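Workshop tips: planning for a small robot arm

Feno and Plirow both sell bench arms at prices a home workshop or small lab can consider. The arm is only part of the bill, so set the budget before you look at catalogues.

Put 20 per cent aside for fingers, screws, cables and a spare power supply. Gripper fingers wear out and go missing. Check that the maker sells them singly. Tsikata only does them in sets, with postage on top.

Write down the smallest thing you want picked up and the largest. A gripper that closes well on a jar may be hopeless with small plastic parts. Ask the seller for a trial with your own pieces.
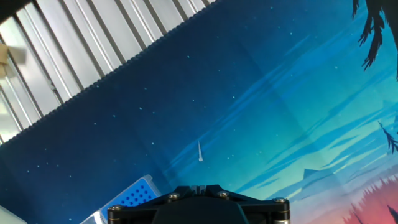

Pipette tips are a hard test. They are light, they roll, and they have to go back into a rack of round holes. If you plan on that sort of work, pay for a wrist camera at the start. Fitting one later means new brackets and a rerouted cable.

A fabric desk mat stops small parts skating about. Iron out the fold lines first, on a low heat with a cloth over the print. A plain mat is easier for a camera to cope with than a patterned one. Ours cost 30 pounds.

Measure the bench, then add 30 cm on each side for the elbow.

Allow more than 100 hours for setting up and practice in the first year. Drollomel put their prices up every October, so order spares in September.

Last updated 2 Feb 2019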